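Open day at Nanby, Culholm

Mon 3 January, doors at 4. Coats on, coffee gone already. Awuor Ogola runs the demo and talks fast. First stop, the simulated kitchen. White arm, black sink, a flat wooden block down in the basin with a thin blue rod standing up from it.
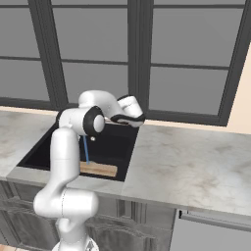
Then the questions

Why a sink? "Deep, dark, awkward to reach into," says Ogola. Twenty-five of us crowd teh screen. Next stop Batuvville, in January still, she hopes.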